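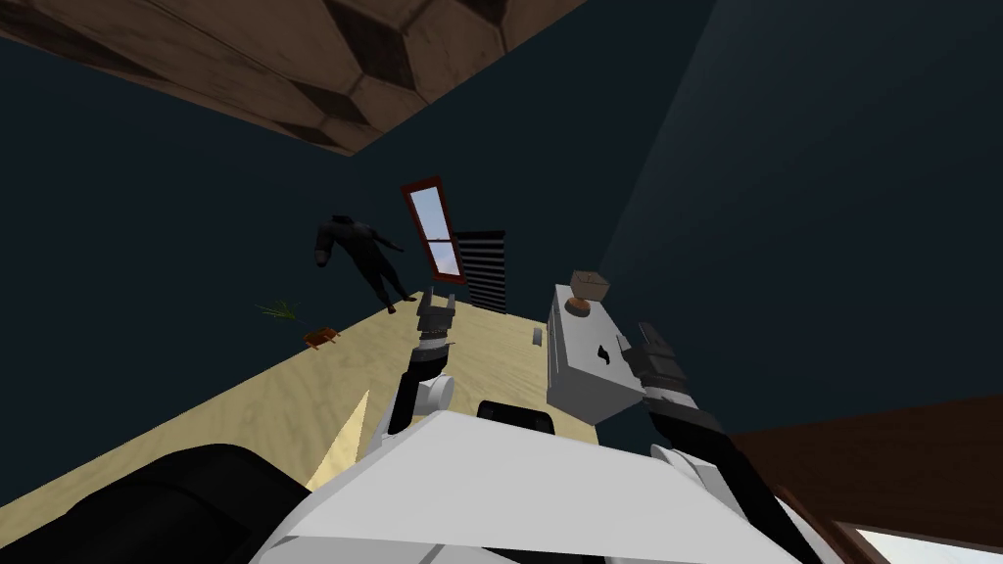
Glass is one of the oldest materials that people still use every day. It keeps out wind and rain, and it lets in light. Most windows are made of several separate pieces of glass held together by a frame. A tall, narrow window may have two panes, one over the other, with a bar running across between them, like the window with the dark red frame at the top of this page. That bar is called a muntin. Muntins were first used at a time when large sheets of glass were very hard to make, and a window had to be put together from smaller ones.

What is glass made of?

The main ingredient in window glass is sand. The sand used by glassmakers is mostly a mineral called silica. Silica melts only at a very high temperature, so glassmakers add a material called soda ash, which helps it melt with less heat. They also add crushed limestone. Without limestone, the finished glass would slowly dissolve in water.

Old glass can go into the mixture too. Broken glass that is ready to be melted again is called cullet. It melts more easily than new sand does, and the furnace needs less fuel when cullet is used.

How did people make windows long ago?

The Romans made some of the first glass windows. Their glass was thick and often greenish, and it was hard to see through clearly. Many homes had no glass at all. People covered their window openings with wooden shutters, cloth, or thin sheets of animal horn.

Later, glassmakers learned to make crown glass. A worker gathered a lump of soft, hot glass on the end of a long pipe and blew it into a bubble. The bubble was moved to a solid rod, opened at one end, and spun quickly until it spread out into a flat disk. When the disk had cooled, it was cut into small panes. The middle of the disk had a thick, round bump where the rod had been attached. This piece was called the bullseye, and it was usually sold for less money.

Another method was to blow a long tube of glass, cut off both ends, and slit the tube down one side. The tube was heated again and laid out flat. Panes made in this way could be larger, but they often had ripples. If you look through a window in a very old house and move your head from side to side, the trees outside may seem to wiggle.

How are windows made today?

Almost all window glass is now made by the float process, which was developed in England in the 1950s. Melted glass is poured onto a pool of melted tin. The glass is lighter than the tin and floats on top of it, spreading out into a smooth, level sheet. The sheet then moves slowly through a long, heated tunnel called a lehr, where it cools a little at a time. Glass that cools too quickly can crack – even hours later.

Many new windows have two layers of glass with a sealed space between them. The space is filled with air or another gas. Heat does not pass through it easily, and the room stays warmer in January and cooler in summer.

Is glass really a slow liquid?

Visitors to the Cullcombe Glass Museum often ask this question. Some very old panes are thicker at the bottom than at the top, and people used to say that the glass had been flowing downward for hundreds of years. Scientists have shown that this is not so. Glass at room temperature is a solid. The old panes were uneven when they were made, and workers often set them with the heavier edge at the bottom.

"Children like the idea of a window that is melting," says Paraskevi Stergiou, the museum's education officer. "We show them an old pane that was put in with the thick edge at the top. It has stayed there."

The pane can be found in the Lawal Gallery, in case 14. The museum's study collection holds 461 samples of window glass, and 30 of them may be handled by school groups with an adult present.

Words to know

Cullet: broken glass that is melted and used again.
Lehr: a long oven in which new glass cools slowly.
Muntin: a bar that divides one pane of a window from another.
Pane: a single sheet of glass in a window.
Silica: the mineral that makes up most sand.

Text by Babatunde Amadi for the Cullcombe Glass Museum. Suitable for readers in grades 4 to 6.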